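Pernley 300 Folding Chair, Padded, Black

Item group: Seating / Folding
Page updated October 10, 2024

The Pernley 300 is a padded folding chair for meeting rooms, training rooms and temporary seating. It ships assembled and is supplied singly or in cartons of 5.

Specifications
Frame: steel tube, powder coated, black
Seat: foam pad on formed steel pan, black vinyl cover
Backrest: black, rounded corners
Seat width: 16 in
Rated load: 300 lb, evenly distributed
Feet: replaceable caps, non-marking

Operation
Stand the chair upright, hold the backrest with one hand and push the front edge of the seat down until it stops. Keep fingers clear of the side hinges. To fold, lift the seat from the rear edge. Do not stand on the seat or sit on the backrest.

Placement
Allow 20 in between the front of the seat and any fixed object. Along a window ledge, leave enough room behind the chair to reach items stored on the ledge and to fold the chair without striking the glass or mullions. The vinyl cover should not stay in direct sun for long periods.

Care
Wipe the seat with a damp cloth and mild soap. Solvents and bleach will dull the cover. Check the rivets and feet every March, or after 900 fold cycles in rental use. Take the chair out of service if the seat does not lock flat.

Storage
Chairs may be stacked flat, up to 20 high, or hung on the Sunddale wall rail. The rail is sold separately and does not include wall anchors.

Spare parts
Foot caps, set of four
Seat pad with screws
Hinge rivet kit

Orders for spare parts must state the carton code printed under the seat. Pads from the earlier Pernley chair do not fit the 300.
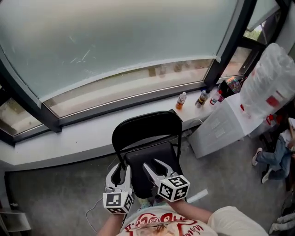

Photo: Tsegaye / Prudov Seating Supply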